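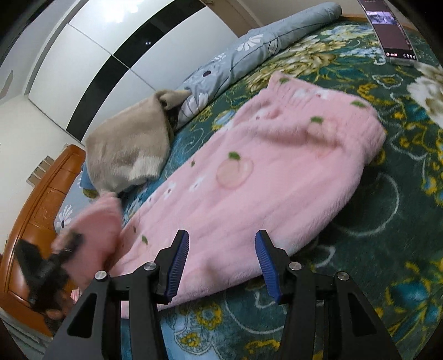 Ticket 3149
Betreff: Fleece-Schlafanzughose, rosa mit Pfirsichen, fusselt und lädt sich auf
Status: in Bearbeitung
Zuständig: L. Boychuk
Angelegt: 9. April 2026

Meldung der Kundin (Halilović):
Hose im Januar bei Ihnen gekauft, Marke Nindier. Seit der letzten Wäsche rosa Flusen auf der dunkelgrünen Tagesdecke, und zwar jedes Mal, wenn ich die Hose zum Zusammenlegen aufs Bett lege. Außerdem knistert sie. Laut Etikett 30 Grad, daran habe ich mich gehalten. Ich möchte Ersatz oder das Geld zurück.

Eintrag 1, Boychuk
Rückfrage gestellt: welches Waschmittel, Weichspüler ja/nein, Trockner ja/nein, was war sonst in der Trommel. »An das Etikett gehalten« schreiben alle.

Eintrag 2, Halilović
Flüssigwaschmittel, kein Weichspüler. Trockner ja, Schonprogramm. Mit in der Maschine waren zwei Handtücher und ein Bademantel.

Eintrag 3, Boychuk
Auf dem Etikett von Nindier ist der Trockner durchgestrichen. Das habe ich der Kundin mitgeteilt. Handtücher dazu, da würde ich erst mal fragen, wessen Flusen das sind. Gebeten, die Hose einmal allein zu waschen, auf links, Schleudern niedrig, auf der Leine trocknen. Danach auf der Decke zusammenlegen wie immer und nachsehen.

Eintrag 4, Halilović
Gemacht. Es ist weniger geworden, aber nicht weg. Die Handtücher sind weiß, die Flusen rosa.

Eintrag 5, Boychuk
Gut, die Handtücher sind raus. »Weniger« ist mir zu ungenau. Bitte vor dem nächsten Versuch die Decke komplett abrollen, sonst zählen wir die Reste vom letzten Mal mit. Bademantelfarbe ebenfalls erfragt.

Eintrag 6, Halilović
Der Bademantel ist altrosa. Den habe ich seit Jahren und er hat nie gefusselt.

Eintrag 7, Boychuk
Notiert. Dass ein alter Frotteemantel nie fusselt, glaube ich ungeprüft nicht. Vorschlag: beide getrennt auf die saubere Decke legen, je 5 Minuten, nicht ausschütteln, Flusen mit Klebeband abnehmen und mir zwei Streifen schicken. Fleece gibt kurze, feine Fasern ab, Baumwollfrottee eher längere Schlingenstücke. Unter der Lupe sieht man das.

Zum Knistern: Trockner plus Polyester, dazu trockene Heizungsluft. Kein Mangel.

Eintrag 8, intern
Lieferant Butora angefragt, ob zur Charge etwas vorliegt. Antwort: »keine Auffälligkeiten bekannt«. Die kam nach 9 Minuten, ich bezweifle, dass jemand nachgesehen hat. Nochmal hingeschrieben und um den Prüfbericht zum Flor gebeten. Im Lager Dromside liegen noch 6 Stück, eins davon lasse ich nach Etikett waschen.

Eintrag 9, intern
Lagerstück nach der ersten Wäsche: etwas Flor im Sieb, Druck und Bund in Ordnung. Eine Wäsche sagt wenig. Wird wiederholt.

Offen: Klebestreifen der Kundin, Prüfbericht Butora. Bis dahin keine Erstattung zugesagt und auch keine abgelehnt.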